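Likska Help Community > Hand-held grippers > Buying and setup

Is the two-hand kit worth it over the single for kitchen tasks?

Posted by butbridge_lab
October 21, 2019

We are a small shop in Butbridge and we record people doing household tasks with hand-held grippers, to train an arm later on. So far we have used one Likska single. Now we are looking at the two-hand kit, which the dealer (Haddad) quoted us at $3,609 with the hard case and 19 spare finger pads. The single was a lot less than half of that.

Most of our tasks are table work: spoons and chopsticks in and out of a caddy, things moved to a toy stove, jars pushed aside. My questions are whether the second gripper gets enough use to pay for itself, and whether parallel fingers hold thin flat handles without slipping. Old metal spoons are our worst case. We drop a lot of them with the single, but ours has had hard use and the pads are worn.

Also, does the kit work with Flernuvix for syncing the two recordings, or do I need their own software?

3 replies

Marisol Haverford
Member since March

We have had the two-hand kit for a while on a kitchen table setup close to yours. Short version: yes if your tasks need two hands, no if you are only going to pick and place.

On the spoons, a flat handle is fine when the fingers close on the flat faces. If they close on the narrow edges the spoon turns and the bowl end swings down. Train your people to come in square to the handle. It takes a morning. New pads help more than squeezing harder, and I would replace yours before you spend anything else. I would also put a cloth on the table. On a bare top the flat things slide away when you try to get a finger under them.

Trouble with two grippers is space. They are wide at the sides and they bump each other when both go for the same caddy. We moved our caddy toward the back of the table and keep the middle clear.

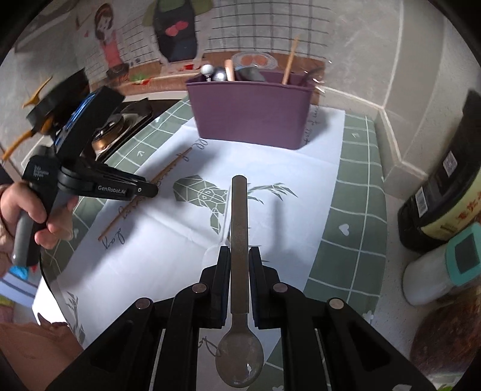
Filed under: Utensils, two-hand work, table layout

A long spoon with a narrow handle is a good test piece. Chopsticks are harder. One lying on the cloth is a slow pick for a beginner, and one standing up in a caddy is easier than it looks. I would do a batch of each before you decide - we did 113 picks with the single first and then the same list with both, and the second gripper only paid off on handovers and on holding a container still.

For syncing, Flernuvix reads the files from ours. You have to start both grippers before you open the session, or the second one gets skipped with no warning.

gripfan_2
Get the kit. The single is a waste of money.

Thaddeus Doucet

I don't agree with the reply above mine. We returned our kit and kept the single. Weight was the problem for us. With a device mounted on top, people's wrists got tired and the recordings from late in the session were sloppy. If your sessions are short you may not care.

Ask Haddad if they will sell you a second single later. Ours did, and it paired without trouble after a firmware update. The hard case is nice but you can get a padded one anywhere. Check the price of pads too, they go faster on metal utensils than on wood.

butbridge_lab
Thanks. Ordering pads first and I'll rerun the spoons. Marisol, which cloth do you use, cotton or the wipe-clean kind?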